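Home | Forums | Tags | Unanswered | Log in

House rules for handheld gripper sessions: what do you make people follow?

Last updated: August
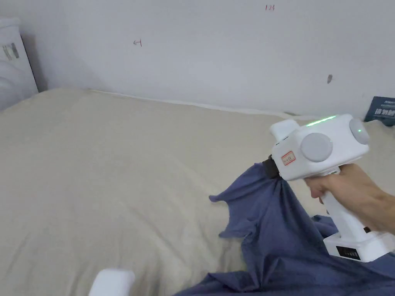 What I'm trying to sort out

Hi all! I look after the handheld gripper work for a small laundry-folding project we call Ralero. People hold the gripper by its pistol grip and do the chore themselves (right now it's shirts on a bed), and the recordings go toward teaching a robot arm to do the same thing. We've got three people on it and each one has picked up their own habits. One pinches the shirt in the middle and hauls it up, one goes for a hem every single time, and one sort of noodles around until something gives.

I want to write a one-page set of rules before we add anybody else. Is there a standard for this that I'm missing? I went through what I could find on industrial robot safety and it's all fences and emergency stops, not much help to a person standing next to a mattress. What I'd like to know is what you insist on, what you leave alone, and whether you toss takes that break the rules.

— Bonifacio Tejada

3 replies

Begoñe Collado

I don't know of a formal standard for this end of it, so we wrote our own at Kindisberg and it has gone through a bunch of versions. What stuck:

Agree on a start and a finish. Ours is jaw open and clear of the cloth at both ends. If someone starts already holding the shirt, the take goes in a separate folder.

Let the jaw do the work. Your free hand stays out of it unless the task sheet says two hands. People cheat on this constantly, me included — you see a sleeve flip under and your other hand just goes.

Write down what counts as a grasp. For shirts we say a gathered pinch is fine anywhere except over buttons or a zipper.

Look at the status lights before every take and write down anything odd. Check your own manual for what the colors mean, please don't go by what somebody's cousin told you.

Take breaks. We stop after 50 takes or when your wrist starts complaining, whichever comes first. Holding one of these up by the grip gets old fast, and tired people drag the cloth when they should be lifting it.

On different habits, I'd keep them! If all three of your folks do it the same way you may end up with a robot that only knows the one way. I'd only make rules about the stuff that ruins a recording. And we don't delete the rule breakers, we tag them with a reason. I was glad of that when we changed our minds about hems.

Wurholm

Agree with most of that. I'd add battery stuff to your sheet. We swap at 70 percent, which people tell me is silly, but I had more than one session die on me and I'm not doing that again. Also put the version of the rules in your session notes. We didn't, and now I have a pile of older takes and no clue which rules they were made under.

Only place I disagree is the grasp rule. Way too fussy for shirts imo.

Huet

following, need this too. we just tell people dont yank it

Contact us | Copyright, all posts belong to their posters | Back to top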